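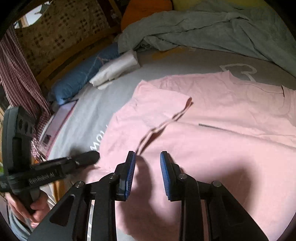 Castavside, October 2018

Cosmin Bogdan asks me to take off my shoes before I come up the stairs. It is not for the carpet, he explains, it is for the neighbor below, who works nights at the bakery and sleeps until two in the afternoon. So we speak quietly during the first hour, and he puts the kettle on the small burner because the big one makes a noise.

He came to Castavside with his mother when he was 10. Now he repairs and alters clothes in two rooms over the old Soler shoe shop, and people bring him things from villages I had to look for on the map. I wanted to ask him about mending, and why so many of us have stopped doing it.

"My grandmother did not call it mending," he says. "She called it looking after. You look after the hens, you look after the stove, you look after the shirts. If I said to her that a person can have this for a profession, she would laugh, and then she would ask how much they pay."

They did not pay much in the beginning. His first regular work was for Gruvo, a firm that rented work clothes to factories. He sat in a long hall with a machine in front of him and a box on each side. Trousers with a torn knee came from the left and went out to the right. He stayed there for six years. I ask if it was boring.

"The knees were boring. The pockets were interesting. In the pockets you see how a man works. One has the hole at the bottom because he carries screws, another has the corner torn because he always hangs his thumb there. After one year I knew some of them by their pockets, and I never met them."

When Gruvo moved its repair hall to another town, he did not go with it. He bought one of the old machines, carried it home with his cousin, and put a paper in the window of the pharmacy. The first customer wanted a zipper in a tent.

I tell him that in my own home there is a bag with clothes waiting to be repaired, and that the bag is older than my son. He does not laugh at this. He says that almost everybody has such a bag, and that the bag is the problem.

"People think they must do everything in one evening. So they wait for the evening, and it does not come. I say to them, take out only one thing. Leave it on the chair where you sit with the telephone. Put the needle with the thread already in it. Then you will do it, because it is there and it looks at you."

He is less strict about the sewing itself than I had expected. Most of his customers, he says, could do half of what they bring to him. A hem that has come down at one place needs a few minutes and a thread of almost the right color. A small hole in a T-shirt is closed from the inside, with short stitches that are not pulled hard. The mistake he sees most is that people pull. The fabric makes a little mountain, and the owner believes that she has no talent.

"It is knitted, a T-shirt. You must let it stretch. If your thread cannot stretch, then make the stitch go a little zigzag. And before everything, wash it. If you mend first and wash after, the shirt can change its shape and the mend stays as it was."

And when is it not worth the trouble? He thinks about this for a long time and gets up to pour the tea. He tells me about a coat he refused in June. The lining was finished, the shoulders were finished, and the wool was so thin that you could see the window through it. The woman had already been to another tailor. He cut out the best piece from the back, and from this piece he made her a cushion.

"She was angry for one week. Then she brought me plums."

His prices hang on the wall by the door, written by hand, and he knows they are a difficulty. For 60 crowns he will shorten a pair of trousers, and a customer can sometimes find new trousers at the market for not much more. He does not blame these customers. He has three children, and he also buys at the market. What he minds is the quality of the seams.

"They leave nothing inside. Before, when you opened the side of a skirt, you found two fingers of cloth there, for the day when you get fatter. It was polite! Now I open it and there is nothing, only the edge. The person grew a little, and I must tell her I cannot help."

On the first floor of the library in Erine, he gives a course in the winter months. It started because the librarian tore her sleeve on a shelf. Last winter 31 people put their names on the list, and he had to borrow chairs from the music school. Many of them were retired, but there were also students, and a father with his daughter, who was much quicker than he was. They bring their own clothes. Cosmin does not like to teach on pieces of scrap.

"On scrap they make beautiful stitches and they do not care. On their own sweater the hands shake. This is good, they remember it."

I ask what he himself wears until it falls apart. He pulls up the sleeve of his cardigan and shows me the elbow, which has been darned in green, then in brown, then in a second green. The cardigan was his uncle's. He thinks the cuffs are still original, but he is not certain, because his mother also knew how to darn and she was better than he is at hiding it.

A little after two we hear water running below us, and then a radio. Cosmin nods at the floor and begins to speak in his normal voice, which is quite loud. He moves a pile of curtains from the sewing machine and asks if I brought something from the bag. I did bring something, a gray skirt with the waistband loose at the back. He turns it inside out and gives me the needle.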